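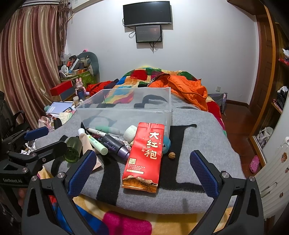
Section 4. Working rules for hand-held gripper collection in homes

4.1 Scope

These rules apply to every operator who records small-object tasks with the two hand-held grippers in a private room. They do not replace the charging and calibration steps in Section 3. Sites in Cetstead and Gemham follow the same rules, with one difference for storage that is given in 4.5.

4.2 Before you start

1. Ask the resident which surfaces may be used. A bed is allowed when it is made and a blanket is spread flat over it.
2. Put the open storage box in the middle of the work area, with the opening up. Use a clear box where the task sheet says "clear".
3. Place the objects in front of the box. Mix the shapes: tubes, a bottle, something round such as a walnut, something flat and soft such as a tea bag.
4. Close all caps by hand. Tubes with cream inside must be closed firmly.
5. Check the finger pads on both grippers. If the texture is worn smooth at the tip, change the pad now and not between two recordings.
6. Write the object set number on the sheet.

Note: Do not tidy the rest of the room. Shelves, bedside tables and clothes stay as the resident keeps them. Remove only letters, bank cards, medicine labels and family photos.

4.3 During the recording

1. Hold both grippers over the work area with the jaws open and wait for two seconds.
2. Take one object at a time. Close the jaws slowly until the object does not slide, then lift.
3. Lower the object into the box before you open the jaws. Do not drop it from above the rim.
4. If an object falls on the floor, stop the recording and mark it "F". Do not pick the object up with your hand while the recording is running.
5. When the box is full or the surface is clear, hold still again and stop.

Caution: Glass bottles must lie on their side at the start. On a soft blanket a standing bottle falls easily, and it can hit the other objects.

Caution: Keep your fingers behind the jaws. The pads are soft but the frame is not.

4.4 Limits

One operator may record at most 37 runs before a break. A pad set is replaced after 1,000 closings, also when it looks good. Screens on the wall should be off or show nothing personal.

4.5 After the work

1. Return every object to its place, or to the bag of the kit.
2. Wipe the pads with a dry cloth – no alcohol, it makes the blue surface hard.
3. In Gemham, leave the grippers in the locked cabinet. In Cetstead, bring them back to the office the same evening.
4. Send the sheet to Erlinda Padilla. Questions about the limits go to Ekrem Coşkun, extension 154.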